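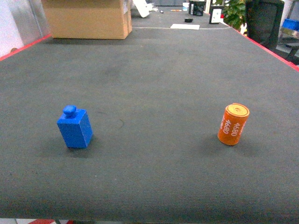
Marnero Opens Orders for Tabletop Sorting Stations, Publishes Budget Guide for Small Labs

LURNBERG, March 30, 2026 – Marnero today opened orders for the Flikix tabletop sorting station and released a planning guide for schools, small labs and workshops buying their first automated equipment.

The Flikix station handles light objects placed on a fabric mat, such as a blue bottle-shaped block or an orange cylinder marked "4680." It fits on a standard work table. The base price is $3,000, and delivery takes 27 business days from the date of the order. Each station comes with a 2-year parts warranty.

The guide covers costs that buyers often leave out of a first budget. These include table space, replacement mats, spare gripper pads, staff training and storage for test objects. It also has a worksheet for comparing purchase and lease over the life of the equipment.

Marnero wrote the guide after reviewing over 40 purchase requests from customers in the Lurnberg area. Many had set aside money for the station itself and none for setup or upkeep.

Leases are available through Reddy, the company's financing partner. Lease customers may return the equipment or buy it at the end of the term. Orders placed before the end of December will ship at the current price.

The guide is free and can be requested from the Marnero sales office. Demonstrations at the Lurnberg showroom are by appointment.

About Marnero
Marnero designs and sells tabletop automation equipment for education, research and light assembly. The company is based in Lurnberg.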